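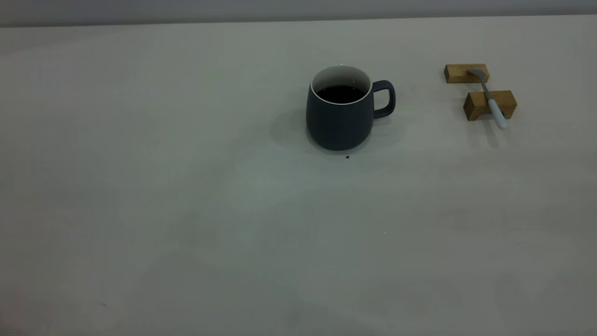 Nizar Shboul doubts that any machine will be stirring his coffee soon, and he has read the Rebane brochure twice. "It says kitchen-ready," he says. "Whose kitchen?"

The chore he keeps coming back to is a small one: pick up a spoon, stir, put it back on its rest. "A spoon is thin and it rolls. Tell me it did that 400 times in a home with kids, and I'll listen."

And the 156 trials Rebane talks about? "On their own table – with their own spoon." He'd look again in September, he says, but he isn't saving up for one.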